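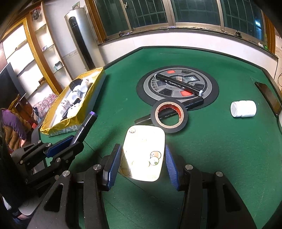 Según un lector de la versión anterior de esta guía, con las almohadillas estriadas montadas al revés la pinza cierra igual, pero los objetos lisos giran en cuanto se levantan de la mesa. La observación es correcta y el apartado 4 se ha reescrito para recogerla.

Imprimir | Enviar por correo electrónico

Buscar en el manual... Ir

4. Montaje y ajuste de la pinza manual Ilell

Revisión: 5 de noviembre de 2022

El procedimiento es válido para las pinzas montadas en casa o en taller compartido con el juego de placas Pladum. Si se trabaja con dos pinzas, complete todos los pasos con la primera antes de empezar la segunda - las placas laterales no son intercambiables.

4.1 Montaje de los dedos

1. Presente las placas laterales sobre una superficie blanda, con las ranuras hacia fuera.
2. Introduzca los tornillos de las articulaciones y apriételos a mano. El par final se aplica en el paso 5.
3. Coloque una almohadilla azul en cada dedo. Las estrías deben quedar en la cara interior.
4. Abra y cierre la pinza varias veces. El recorrido ha de ser continuo, sin saltos.
5. Apriete los tornillos en cruz y repita el paso 4.

PRECAUCIÓN: no aplique fijador de roscas en las articulaciones. El sobrante pasa a la placa y bloquea el dedo.

4.2 Ajuste del cierre

6. Conecte la pinza al ordenador y abra Studora. En la pestaña Cierre, ponga a cero la lectura.
7. Cierre los dedos sin objeto. La lectura debe llegar a 939. Si se queda por debajo, afloje un cuarto de vuelta el tope trasero.
8. Cierre sobre un objeto rígido de cantos redondeados, colocado en vertical. Las dos almohadillas deben apoyar a la vez.
9. Guarde el perfil.

NOTA: el contador de ciclos avisa a los 3.000 cierres. Revise entonces las almohadillas y cámbielas si las estrías están gastadas.

4.3 Prueba de agarre

10. Trabaje sobre fieltro o tapete. En una mesa dura, los envases tumbados ruedan al primer contacto.
11. Haga una serie de 500 agarres con objetos variados: botes de plástico, rotuladores, rollos de cinta.
12. Anote los fallos por tipo de objeto.

PRECAUCIÓN: mantenga los dedos fuera de las ranuras laterales durante el cierre.

Comentarios (3)

kolo_taller: El tope Kołodziej de la serie de marzo lleva rosca fina. Con un cuarto de vuelta no basta, hay que dar media.

Anónimo: Con los rotuladores me falla casi siempre si quedan en diagonal respecto a los dedos. ¿Giro la pinza o el objeto?

pinza_sur: Gira la pinza. Y mira el paso 8, a mí me apoyaba antes la izquierda.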